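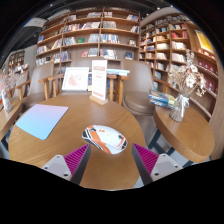 Les éditions Skedance publient cet automne « Harnasberg », un roman graphique de Rhea Lacson mis en couleurs par Divina Dalisay, et elles ouvrent avec lui une nouvelle collection consacrée aux villes de montagne, réelles ou rêvées. Le livre a été relu, corrigé et discuté planche après planche autour de tables rondes en bois clair, au milieu des livres, avec la souris d'ordinateur à portée de main, blanche, orange et noire, pour passer d'une version à l'autre. Il sort en librairie le 2 octobre 2024, et toute l'équipe est très heureuse de pouvoir enfin le mettre entre les mains des lecteurs !

Harnasberg est une ville accrochée à un versant, avec un funiculaire à l'arrêt, une fabrique de boutons et une rivière que l'on entend partout et que l'on ne voit presque jamais. Ferby, l'héroïne, y revient pour vider l'appartement de sa tante. Elle pense rester le temps d'un week-end. Elle trouve dans un placard les carnets d'un certain Ochoa, cartographe municipal, qui a passé sa vie à dessiner des rues que personne n'a jamais construites, et elle se met à les chercher. Le récit avance au rythme de ses promenades, avec de longues séquences muettes et des dialogues très vifs dès que les voisins s'en mêlent (la boulangère du deuxième chapitre a déjà ses admirateurs à la rédaction).

Rhea Lacson a commencé ce livre par les plans. Avant d'écrire la première scène, elle avait dessiné la ville quartier par quartier, à l'encre, sur de grandes feuilles collées bout à bout. Plusieurs de ces plans sont repris dans l'album, où ils ouvrent les chapitres. « Je voulais que l'on puisse poser le doigt sur une rue et savoir ce que l'on voit de là-haut, explique l'autrice. Quand le scénario me résistait, je retournais au plan, je prenais un escalier au hasard et je regardais qui habitait au bout. C'est comme ça que la moitié des personnages sont arrivés. »

Les couleurs sont l'œuvre de Divina Dalisay, qui signe ici son premier album complet. Elle a choisi une palette courte, des gris bleutés, un jaune de paille, un rouge brique réservé aux carnets d'Ochoa, et s'y est tenue du début à la fin. Le lettrage, entièrement fait à la main, est de Dexter Dalisay, son frère. Les deux ont travaillé dans la même pièce pendant tout l'hiver, ce qui s'entend, dit-on chez Skedance, dans la façon dont les bulles et les ciels se répondent.

L'album compte 300 pages en couleurs, sous couverture cartonnée, avec un dos toilé et un signet. La maquette est de Crisanto Navarro, qui a aussi dessiné l'identité de la collection : un titre composé en petites capitales, une ligne de crête qui passe d'un volume à l'autre et qui formera, une fois les livres rangés côte à côte, un seul et même paysage. Un cahier de 23 dessins préparatoires complète le volume. On y trouve les premières versions de Ferby, beaucoup plus âgée au départ, et une étonnante série de funiculaires.

« Nous avions envie depuis longtemps d'une collection où le lieu vienne en premier, raconte Rajkumari Kaushik, directrice éditoriale de Skedance. Rhea nous a montré ses plans en juillet, nous les avons étalés par terre et nous nous sommes retrouvés à genoux à suivre les ruelles. Il n'y avait pas encore d'histoire, et nous savions déjà que nous voulions y habiter un moment. J'ai rarement pris autant de plaisir à accompagner un livre. »

Deux autres titres sont en préparation dans la collection. Le premier sera un récit à plusieurs voix situé dans une station thermale hors saison, le second un album sans paroles, tout en hauteur, autour d'un téléphérique. Les auteurs seront annoncés avec le programme de printemps.

Deux rencontres accompagnent la parution. La première se tiendra dans les locaux de la maison, avec Rhea Lacson et Divina Dalisay : lecture dessinée, projection des plans, puis dédicaces. La seconde prendra la forme d'un atelier ouvert à partir de dix ans, animé par Rhea Lacson et Dexter Dalisay, où chaque participant dessinera un quartier et lui donnera un nom. Les feuilles seront ensuite assemblées sur un mur et resteront exposées pendant le mois. L'entrée est libre dans les deux cas, mais il est préférable de s'inscrire pour l'atelier, les places autour des tables étant limitées. Le matériel est fourni ; ceux qui tiennent à leurs plumes ou à leurs feutres peuvent bien sûr les apporter.

Les libraires qui souhaitent recevoir l'affiche du livre, un tirage du grand plan de Harnasberg dépliable recto verso, peuvent en faire la demande auprès de la maison ou de leur représentant. Des planches en haute définition, un extrait du premier chapitre et les portraits des auteurs sont à la disposition de la presse. Rhea Lacson et Rajkumari Kaushik répondront volontiers aux demandes d'entretien.

« Harnasberg »
Scénario et dessin : Rhea Lacson
Couleurs : Divina Dalisay
Lettrage : Dexter Dalisay
Maquette : Crisanto Navarro
Direction éditoriale : Rajkumari Kaushik
Éditions Skedance

Contact presse et inscriptions : éditions Skedance, service de presse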